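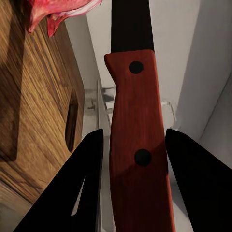 From: Britta Tiedemann
To: Helar patternmaking and grading list
Date: June 22, 2019
Subject: Re: Sleeve cap ease in the Tukstead coat block

Tracey Pilkington wrote:

> We cut the second sample of the wrap coat from the Tukstead block and
> the sleeve still drags at the back. The cloth is the Lâm double-faced
> wool, 298 cm of it per coat at the nested width. The first sample had
> the same fault in muslin, so I don't think the cloth is to blame. I
> measured 6 cm of ease in the cap on the sample size and my sewer says
> she can't shrink that much out of a double-faced wool. Should I take
> it out of the cap height or out of the width? And does anyone know
> whether the grade holds the ease constant? On my largest size it
> looks worse.

Tracey,

Two separate faults, I think. The drag and the excess ease have different causes, and fixing one will not fix the other.

Ease first. The Tukstead block was drafted for a fulled single-layer coating, which takes a lot of steam and shrinks readily. A double-faced cloth has a second layer bound to the first, and the two do not move together under the iron. I would not ask for more than 3 cm across the whole cap, and with a hand-felled seam I would go lower. Your sewer is right.

Before you change the sleeve, walk it around the armhole on paper. Walk the seam line and leave the cut edge alone. Start at the underarm point, go up the front to the shoulder notch, then start again at the underarm and go up the back. Write down the two figures separately. If you measured at the cut edge with the wide allowance that double-face needs, part of your 6 cm is not there at all, as the outer edge of a convex curve is longer than the seam line and the armhole edge behaves the other way.

Whatever is left over, take out of the width at bicep level first, by closing a vertical dart from the cap to the hem and truing the cap curve afterward. Taking it out of the height shortens the cap and gives you a sleeve that stands away from the body. That is fine for a shirt. In a coat with this weight it will make diagonal folds toward the underarm, and then you will be chasing a third problem. Check that you still have enough bicep for a sweater underneath.

Now the drag. If the folds run from the back of the cap down toward the front of the elbow, the sleeve is pitched too far forward for your model. Unpick the cap, leave the underarm basted, and rotate the sleeve toward the back until the folds drop out. Re-mark the notches from there. I have moved the shoulder notch on this block by 11 mm for one customer and by nothing for another, so I can't give you a number. Do it on the stand only if the stand has arms.

On the grade: no, it does not hold the ease constant. The old Tukstead rule table moves the cap height by a fixed amount per size but moves the armhole depth by a smaller one, so the cap gains on the armhole at every step up and loses at every step down. This was raised on the list in February, in the thread about the Flirnemero raglan, although most of that thread is about something else. Grade the armhole first, then set the cap to the armhole you get. If your software only accepts a rule table, you will have to enter the cap points by hand for each size and then walk every one of them. It is slow but the errors do not accumulate.

One more thing about the double-face. If you are splitting the layers to turn in the seam allowances, the line where you stop splitting wants to be marked on the pattern as its own line, with its own notches. People mark the seam and assume the cutter will add the rest. On a curved seam like the cap the split stops unevenly, the felled edge comes out thick in one place and thin in the next, and it looks exactly like bad ease. Look at your sample for this before you recut.

Could you post the front and back cap figures, and the armhole figures to match, for the sample size and the largest? Seam line only, please. I can compare them with mine.

Britta

--
Helar list: patternmaking, grading and marker making
Please trim quoted text when replying. Attachments go to the files area.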